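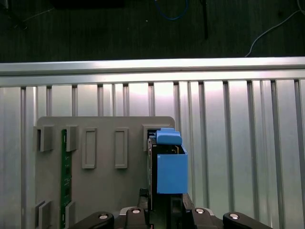

How to Label and Store Small Electrical Connectors

Department staff and students who draw parts from a shared stockroom depend on labels that are correct and easy to read. Connectors present a particular difficulty. Many housings look alike from the front, differ only in the number or spacing of their contacts, and are easily returned to the wrong drawer. This page sets out the procedure used in the Mondal Building stockroom for receiving, labeling and storing connectors, and it applies to all parts small enough to fit a standard drawer.

Before you begin

You will need the following:

Stockroom label tape, white, in the narrow width
A fine permanent marker
Resealable antistatic bags
Drawer inserts from the Trellier cabinet
The current parts register

Clear the receiving bench before opening a delivery. Only one supplier's packing slip should be on the bench at a time. Food and drink are not permitted at the bench.

Step 1. Check the delivery against the packing slip

Open the outer carton and remove the slip. Compare the part number printed on each inner bag with the number on the slip, reading every character. Suffix letters matter: a single letter at the end of a part number may indicate a different plating, a different latch or a different color. If a number does not match, set the bag in the query tray with a note and continue with the remaining parts. Do not enter a queried part in the register.

Step 2. Inspect a sample

Take one connector from each bag and look at it under the bench magnifier. Contacts should be straight and evenly seated. Latches and clips should move freely and return to position. Hold the housing by its sides and do not touch the contacts, as skin oils can mark the plating. Return the sample to its bag when finished.

Step 3. Assign a stock number

Find the next unused number in the register. Connectors occupy the block from 1636 to 2078. Numbers in this block are not reused, even when a part has been withdrawn. Write the number in the register together with the supplier's part number, the number of positions, the gender of the connector and the mating part, if it is held in stock.

The mating part is the entry most often left blank. A plug without a matching socket is of little use to the person who draws it, and a few minutes spent on the cross-reference will save a second visit to the counter.

Step 4. Prepare the label

Each label carries two lines. The first line is the stock number. The second line is a short description in the following order: type, number of positions, gender, color. Use the abbreviations listed inside the front cover of the register and no others. Handwritten labels are acceptable for temporary bags only - drawer labels must be printed on the Uneck label printer beside the counter.

Let the printer warm up before sending the first label. If the print is faint, clean the head with the supplied wipe and print again. Discard faint labels.

Step 5. Store the parts

Place no more than 20 connectors in each bag and press the air out before sealing it. Attach the label to the upper left corner, clear of the seal. Bags are stored upright in the drawer with the label facing forward, lowest number at the front.

Mating pairs are kept in neighboring drawers where space allows. Loose clips, dust caps and locking tabs go in their own bags and carry the stock number of the connector they belong to, followed by the letter A.

Step 6. Update the drawer card

Every drawer holds a card listing its contents. Add the new number and the quantity, and initial the entry. When a card is full, copy the current lines to a new card and place the old one in the archive box.

Returning unused parts

Parts drawn for a project may be returned if they have not been crimped, soldered or cut. Returned parts should be handed in at the counter and not placed directly in a drawer. Stockroom staff will check the part number against the register before putting it away. Parts that cannot be identified are sent for practice use in the July training session.

Annual count

The connector drawers are counted once a year. Drawing of parts stops at noon on the day before the count. Requests for items from the Griron range should be made well ahead of the count, as these are held in the rear store and take longer to retrieve.

Questions about the register or the numbering block should be directed to the stockroom counter during opening hours.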